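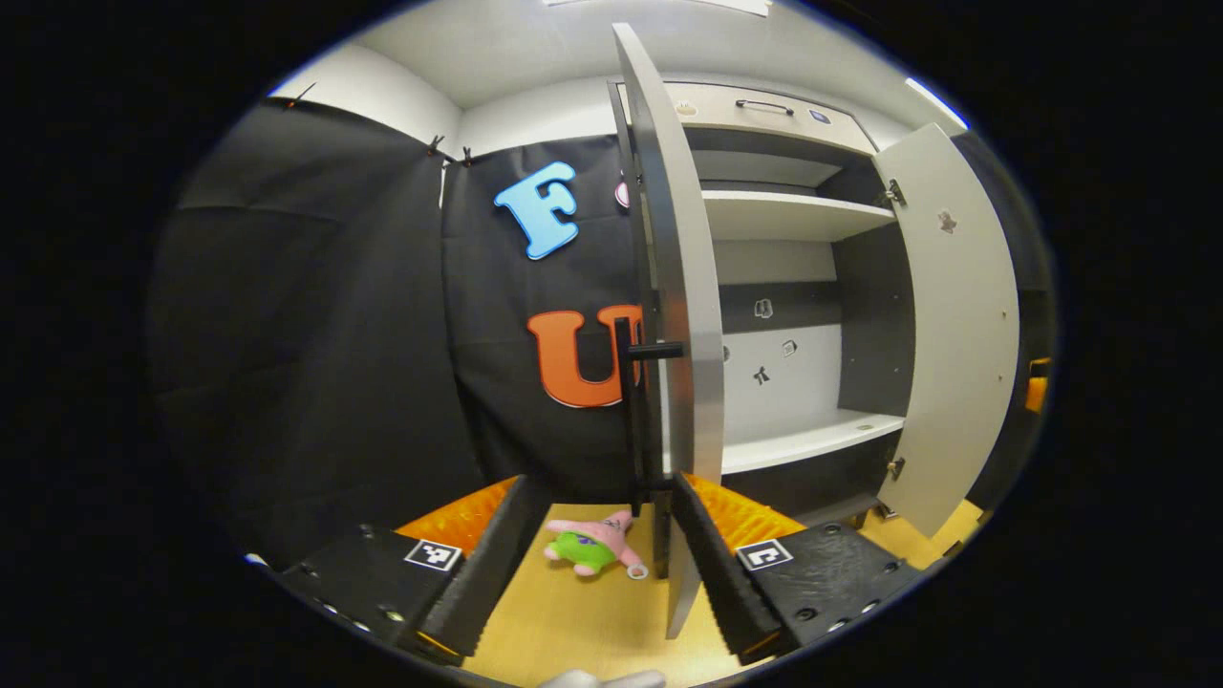 Patrick Star keyring on the floor by the cupboard.

Lost property and the toy swap

24 Jun 2022

The lost property shelf at Pedside is full again and will be cleared at the end of next week. At present it holds mostly children's coats, odd gloves left over from the winter, a scooter helmet and a good number of water bottles. If you think something is yours, ask at the front desk during opening hours. You will need to tell us what it looks like before we hand it over, and for keys we will ask what else is on the ring.

Coats in good condition go to the clothing rail in Tolentino Road. Bottles and lunch boxes are thrown away, as we can't pass them on. Please write a surname inside anything you would like to see again. A laundry pen works better than the iron-on labels, which come off after a few washes.

The summer toy swap is on Saturday week in the main hall, from 2 until the tea urn goes off. Bring up to 12 items per family, clean and complete. Jigsaws should be in a bag or a box with a lid, with the number of missing pieces written on it if you know. We can't take car seats, cycle helmets or anything that plugs into the mains. Soft toys are welcome, but we had far too many last October and had to turn some away, so please choose the better ones. Entry is 50p, children free.

Melahat Yazıcı is looking after the tables this time and would like two more people to help set up in the morning. Leave your name at the desk if you can come. The side gate will be locked, so use the Zadelport Lane entrance. Parking there is short stay only.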